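Budgeting for the Second Arm
By the Features Desk
December

When the operations office at Flelholm opened its equipment plan for the coming year, the line for robotic handling had been carried over unchanged from the year before. It covered one arm, one mount and a service contract. It did not cover fingers, spare fingers, tabletops, cups, bowls or the hours of a technician to look after them. By spring the office had issued 11 separate purchase requests for items that the original plan had left out, and the finance department asked for a new method.

The method that followed is now used at three sites, including the preparation rooms at Alier and the small teaching laboratory at Kirui. It begins with the work and prices the machine last. Each department is asked to list every object the arm is expected to handle, where the object will stand, and how often it must be replaced. Only then is a supplier invited to quote.

For bench tasks of the kitchen and laboratory type, the list is usually short and inexpensive. A bowl, a wire rack, a few measuring cups and a clear white surface are enough to begin trials. The gripper is a different matter. Slotted fingers with a textured surface are treated at Flelholm as a consumable, and the plan now provides a spare pair for each arm at the start of the year.

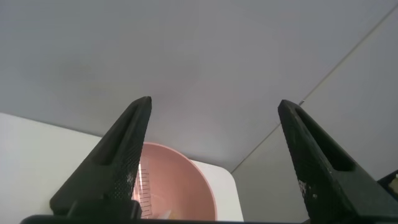
Several readers of our earlier report on the subject took another view, and one reply from Cerel argued that spare fingers should not be bought in advance at all, as the design may change before the first pair is worn and the money is then tied up in a drawer. The writer proposed a small reserve held by the department and released on request.

The objection has merit, and Kirui has adopted a version of it. Its laboratory keeps one spare pair on the shelf and holds the rest of the allowance in reserve until midyear. The finance department at Flelholm prefers to buy at the outset - a delay in delivery cost it 15 working days last summer, and the arm stood idle while the lease continued to run.

Leasing is the second point on which the sites differ. Alier leases its arm and returns it at the end of the term. Flelholm purchased outright, on the argument that its tasks would not change much from year to year. Both sites agree that the mount, the table and the lighting should be purchased in either case, and that these should be charged to the room and kept apart from the cost of the arm. A table that has been set level and fixed in position is of value to whatever machine comes next.

Departments are also advised to budget for objects at the difficult end of the range. Clear plastic is a common example. It shows the background through its walls, it picks up reflections, and a tall cup with a narrow base leaves little margin when it is set down. A supplier's demonstration will often be carried out with solid blocks. The planning form now asks that at least one trial before purchase be run with the buyer's own vessels, on the buyer's own table.
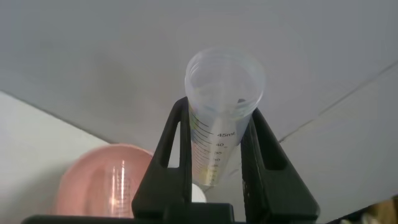

Trials of this kind should be costed as staff time. At Alier, 80 hours were set aside for acceptance work on the first arm, and all of them were used. The site has asked for the same figure again for the second.

Small goods need a line of their own. Flelholm placed a single order for cups, bowls and racks at a total of $349, and the order was held for a month because no budget code existed for it. The sum was minor, but the wait pushed the acceptance trials into the next quarter. A code has since been opened, and the technician in charge of the room may draw on it without a second signature.

Applications for the coming year are to be submitted on the revised form. Sites that already hold an arm should attach their record of replaced parts and state whether the present mount can be kept.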